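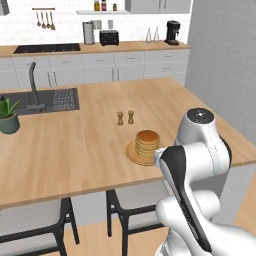
Can a club sell a player while the club itself is being sold?

Posted by pirihi_northstand, October 2022

Our club Darno is for sale since last season, and the local paper writes that Jultent wants to buy it. Now I read that our best striker can leave in December, before the new owner comes. Is this allowed? I have a season ticket and I do not understand who decides this.

offside_811

Yes, it is allowed. Until the papers are signed, the old owner is still the owner and he can sell who he wants. But very often the buyer asks for a clause in the contract – no big transfers without his agreement. We had the same at Ludard two years ago. The left back stayed, the goalkeeper went.

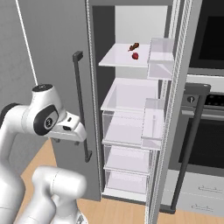
The goalkeeper was sold one week before the clause started, so please look at the date when the talks became exclusive. Your supporters' trust can ask the club for this date, but the club does not have to answer.

Also check if your league has its own rule. Ours did not.

row2181

they will sell him, they always do. only 3000 people at the last home game, somebody has to pay the wages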